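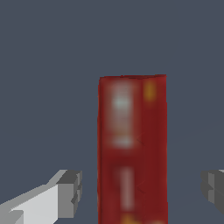 Fixing missed grasps caused by a stale yaw value

Applies to the Vekar pick cell model in Rillmont. Symptom: the gripper closes with its fingers square to the camera view whatever the box orientation, catches a corner, and the run ends with a grasp fault. Upright boxes pick normally, so the fault can go unseen in a short test.

Before you start

Stop the run and save the log. Do not raise the grip force to get past the fault. On the real cell a corner grasp can throw the box.

Step 1. Confirm the fault

Open the log and find the pose lines for the last 3 picks. Compare the yaw values. If they are identical to the last digit, the planner is reading a cached pose.

Step 2. Find the source

In the planner settings, check "Pose input". It should read "live". After an import from Tse it is often reset to "first valid", and the planner then keeps the first yaw it receives.

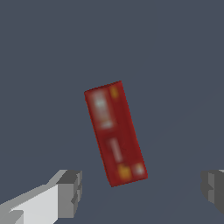

Step 3. Reproduce it with one box

Set "Pose input" to "live", but leave the wrist locked for now. Load a single box at a fixed yaw of 32 degrees and pause before the fingers close. Check the wrist camera view. The box should be tilted in the view, with its long axis running from upper left to lower right, and there should be a clear gap between it and the left finger. The logged yaw must now follow the box. If it still reads zero, clear the pose cache and reload.

Step 4. Unlock the wrist and retest

Enable wrist rotation and run 2 picks, one upright and one tilted. The planned wrist angle should match the logged yaw within 3 degrees. If it does not, go back to Step 2.

Step 5. Save the settings

Export the planner file to the Cliddale folder. The model overwrites unsaved settings on restart.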